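Kondix Bedside Box, Open Top

The Bedside Box is a rectangular storage box for the small things that collect on and beside a bed: tissues, socks, a spare cloth, a child's soft toys. It has no lid and no divider. It can sit on a night table, on a shelf, or on the mattress while you sort.

The walls are rigid enough to hold their shape when the box is empty. The base is flat and has no feet, so it will not snag knitted blankets or sheets. Two boxes of the same size will nest for storage.

Sizes and ordering
Small, item 63. Fits a standard night table drawer.
Large, item 200. Fits the Stusex under-bed shelf and most cube shelving.
Colours: bright green with white interior, grey with white interior, all white.
The all-white box is sold in the large size only. 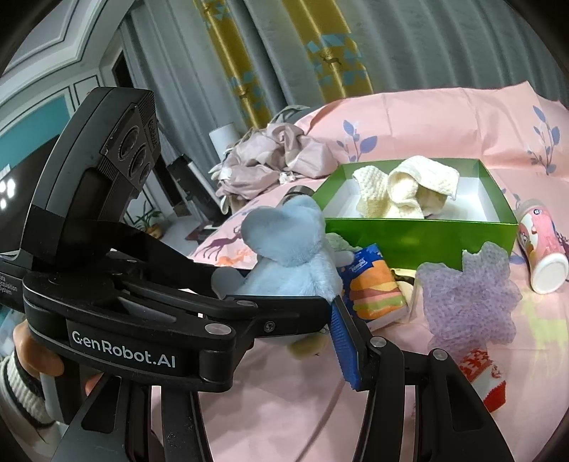
Page last changed: October, by I. Fagerlund

The bright green box with the white interior holds a crumpled cream knitted cloth. Knits of this kind can go in folded or loose. The smooth interior does not pull at the yarn, and nothing needs to be rolled or pinned. Tissue packs can be kept in the box or stood in front of it, as with the Tempo pack with the hamburger print. Plush toys are best left out if the fur is long, as it flattens against the walls over time.

Care
Wipe with a damp cloth and mild dish soap. Dry before refilling. Do not put the box in the dishwasher or leave it on a radiator. The bright green may fade in a window that gets afternoon sun. Marks from ballpoint pen will usually come off the interior with rubbing alcohol, but test the outside first, as the coloured surface is less forgiving.

What is included
One box. Toys, tissues and textiles are not included. Adhesive labels are sold separately under Durnari Labels, item 1295.

Availability
Both sizes are stocked at our Kyriakidis warehouse and ship flat-packed in recycled cardboard. Assembly is by folding and pressing the corners together, with no tools. For orders over 1000 pieces, or for daycare and hospital accounts, contact Nithin Gowda through the trade desk before placing the order online. Replacement corners are available for both sizes. Please quote the item number on the underside of the box.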